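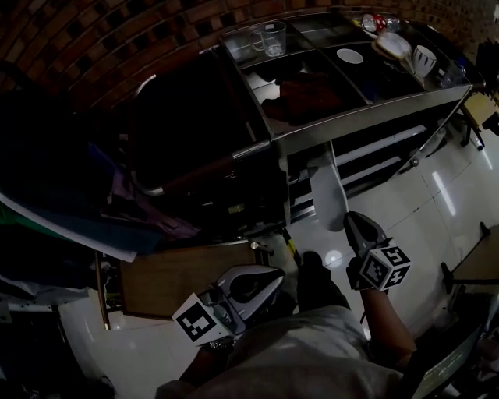
Hand-held grippers: right cube loses tracking, left one fine

Forum: Setup and upkeep

tilewalker
Two hand-held grippers, a marker cube on each, tracked from the camera on my head. Left behaves. Right drops out whenever I reach towards the board leaning on the steel counter. The Surero log calls this "pose uncertain", which I also am by then. I've redone the calibration twice. Before I do it a third time out of spite, where would you look?

mudlark_7
The floor. Glossy white tiles with the lights bouncing off them, and a white cube on top of that. The detector wants a clean white border round a black square and you've given it a whole room of white. Turn the exposure down before you touch anything else.

tilewalker
It's on auto at the moment.

mudlark_7
Well, there we are.

grubscrew
Disagree. Left cube is over the same sort of floor and it's fine. I'd check the mount. Ours came loose after 600 grabs and the tracking looked exactly like bad lighting — I bought a lamp and everything. Hold the gripper still, push the cube with a thumb. If it moves at all, that's your fault found.

mudlark_7
The left one is nearer the camera. Bigger squares, more pixels. Not the same test.

grubscrew
So swap the cubes over and find out. Five minutes. If the fault follows the cube, it's the cube or its screws. If it stays on the right, I'll say sorry to the lighting.

nineteen_volts
Swap them by all means, but redo the offsets afterwards or Surero will happily think your right hand is your left. Also wipe the faces with a dry cloth. We do ours every 500 grabs and reprint at about 2,000, when the corners start to go grey.

tilewalker
Swapped. Fault stayed on the right. Fixed the exposure and it now drops out only at full reach, so half a point to mudlark. Then I did the thumb test on the right mount and it moved. Not much. It did move.

grubscrew
I'd like my half point in writing.

mudlark_7
Tighten it and run it again on Thursday with the lights as they are. My money's still on the tiles.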